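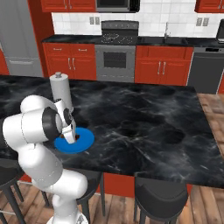 3.2 Surface finish and the visibility of crumbs

The second part of the study asked whether the colour and pattern of a kitchen benchtop affect how thoroughly people wipe it down after preparing food. Earlier household surveys in the Saltura project had relied on self-reported cleaning, and respondents with dark stone benchtops reported wiping less often than those with pale ones. Self-reports of this kind are open to recall error, so the present work used a direct measure of residue.

Participants were recruited through the Zamon and Nava housing estates, where kitchens share a common floor plan but differ in benchtop finish. Of the households approached, 291 agreed to take part and completed both visits. Finishes were sorted into five groups: plain light, plain dark, light with veining, dark with veining, and speckled. Sorting was done by Kagiso Cele from colour samples, without knowledge of the residue results.

At each visit the participant prepared a set meal of bread, soft cheese and cooked beetroot, served it on a coloured plate, and cleaned up in the usual way. No instruction was given about the standard of cleaning. Swabs were then taken from a fixed grid beside the sink and again beside the cooktop. Residue was read with a Jollen meter and recorded in relative light units. A reading of 100 or less was treated as clean. Readings over 4000 were repeated with a fresh swab, and the lower of the two values was kept.

Figure 3. Dark stone benchtop with a blue plate.

Median residue was lowest on plain light surfaces and highest on speckled ones. Veined dark surfaces fell between the two and did not differ reliably from veined light surfaces. Pattern therefore appears to matter more than colour, at least for dry crumbs. For beetroot juice the order changed: light surfaces of both kinds were cleaner than dark surfaces, and participants with light benchtops often returned to the same spot with a second cloth.

Gloss was not controlled. Most of the dark benchtops in the sample were polished, and reflections from overhead lighting may have hidden thin films of liquid at some viewing angles. Lighting levels were logged at the October visit only, so the effect could not be tested across both rounds. Cloth type was recorded at both visits and is treated as a covariate in Section 3.3.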